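ok thread on moving house in winter with a body corp that books the lift in 2 hour blocks. learn from me

got the Clorkholm place in the end. second floor, faces the carpark, don't care, it has a laundry with a door

removalist quote no. 1 was for 4,000 dollars. for a one bedder!! we own a couch and a fridge. rang Kozłowski Removals instead, much more human, the bloke even asked if the couch had feet that unscrew (it does, bless)

boxes: do NOT buy new. the bottle shop gives them away if you go before lunch. wine ones are the best for books. chip boxes are useless, they fold in on themselves if you look at them wrong

tape though -- buy the good tape. I got the cheap stuff and it's let go on 5 boxes already, all kitchen

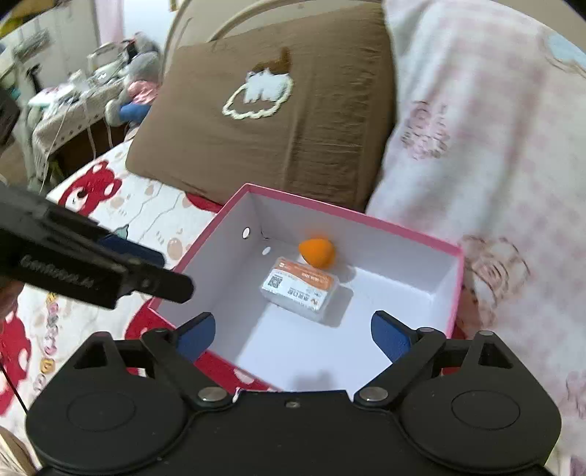
bedroom stuff, still going. open box on the bed

internet: Mumuvard say up to 80 something-or-others at the new place. will beleive it when the footy doesn't freeze

electricity got switched over in one call, rego address online while the kettle boiled. the mail redirect is the one that wants your ID, do it early, I left it til this arvo and now it's a trip to the post office

bond clean is the bit I'm dreading. oven. that's the whole post

if anyone round Plandedska wants a doona cover and a perfectly good clothes airer they're going on the nature strip tonight, after 6 -- bring your own ute

right. back to the linen cupbord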